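Dretetti enseña a su robot a esperar antes de cerrar la mano

La nueva versión del planificador de Flilletti retrasa el agarre hasta estar segura de lo que tiene delante. Los usuarios llevaban tiempo pidiéndolo, algunos con mayúsculas.
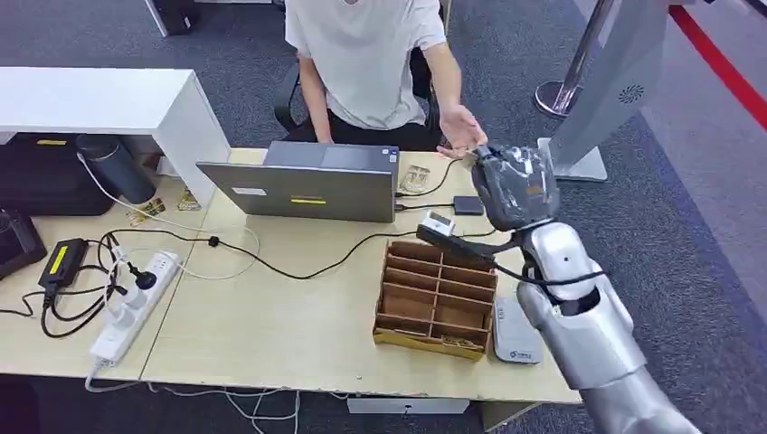 21 de julio de 2021. Dretetti, el paquete de control de brazos que desarrolla la empresa Flilletti, ha publicado una actualización cuyo mérito principal consiste en hacer menos cosas y hacerlas más tarde. Hasta ahora el planificador calculaba una trayectoria, la ejecutaba y solo entonces se interesaba por si el objeto seguía en su sitio. Con piezas atornilladas a una mesa el método era irreprochable. Con personas daba peores resultados, porque las personas tienen la costumbre de moverse. El caso que más quebraderos de cabeza ha dado al equipo es el de una mano humana tendida con la palma hacia arriba justo al lado de la del robot, que lleva una funda de plástico gris oscuro, arrugada y brillante, y que para el módulo de percepción es una fuente inagotable de reflejos.

El problema tenía nombre interno, «el apretón prematuro», y figuraba en el registro de incidencias desde marzo. Según Wael Mahrous, responsable del módulo de planificación, el sistema confundía con cierta frecuencia los brillos de su propia funda con un obstáculo nuevo, replanificaba para esquivarse a sí mismo y acababa dibujando en el aire una figura que en la oficina comparaban con la de un director de orquesta con prisa. «Técnicamente evitaba la colisión», explica Mahrous. «Lo que no hacía era nada más.»

La solución combina dos cambios. El primero es una máscara que descuenta de la imagen la silueta del propio brazo, calculada a partir de la posición de las articulaciones y ensanchada con un margen para la funda. El margen se ajusta a mano en un fichero de configuración de 2000 líneas, que la documentación califica de «autoexplicativo». El segundo es un estado de espera: cuando la confianza en la posición del objetivo cae por debajo del umbral, el brazo se queda quieto y vuelve a mirar. El valor de serie del umbral es 97, en una escala que termina en cien, y los foros de usuarios ya discuten si resulta timorato o temerario.

Hanane Badawi, que firma la parte de percepción, admite que la versión anterior también esperaba, aunque sin querer. El proceso de visión y el de control competían por la misma máquina y, cuando ganaba el primero, el brazo se detenía a pensar sin que nadie se lo hubiera pedido. Varios clientes elogiaron entonces su prudencia. La actualización separa los dos procesos y añade una marca de tiempo a cada estimación, de modo que el planificador puede descartar las que llegan viejas. Antes las aceptaba todas con idéntico entusiasmo.

Para quien trabaja con el paquete a diario, la novedad más celebrada puede ser otra. El visor de trayectorias permite por fin retroceder en una grabación y ver, fotograma a fotograma, qué creía el planificador que estaba haciendo. Badawi cuenta que la primera sesión con el visor fue instructiva y un poco humillante: uno de los fallos que el equipo atribuía al hardware era un signo menos. El hardware no ha recibido disculpas formales.

Dellance, integradora que utiliza Dretetti en sus puestos de demostración, ha probado la versión preliminar y la considera apta para uso interno. En su nota señala que el brazo «transmite más calma» y que, a cambio, los visitantes preguntan si está encendido. La empresa ha pedido un indicador visual del estado de espera. Flilletti lo ha incluido en su lista de tareas, junto a la traducción de los mensajes de error, que sigue pendiente desde la primera versión.

Quedan asuntos por resolver. La máscara no tiene en cuenta los cables que recorren el brazo por fuera, que siguen apareciendo en los mapas de obstáculos como objetos delgados y muy persistentes. Tampoco hay todavía un calibrado automático para fundas distintas, así que cambiar de plástico obliga a repetir el procedimiento, con su hoja de instrucciones y su fichero. Mahrous recomienda por ahora no cambiar de plástico.

La actualización se descarga desde el repositorio habitual y es compatible con las configuraciones de la rama anterior, salvo las que definían el umbral como texto, que deberán convertirse a número. El instalador avisa de ello al terminar.

Noticias relacionadas

Abdel Rahman retrasa otra vez su simulador de contacto
Dellance abre plazas de formación en planificación de movimiento
Flilletti cambia el formato de sus registros y pide paciencia
Guía rápida: separar percepción y control en una sola máquina
Marcas de tiempo: por qué su robot vive en el pasado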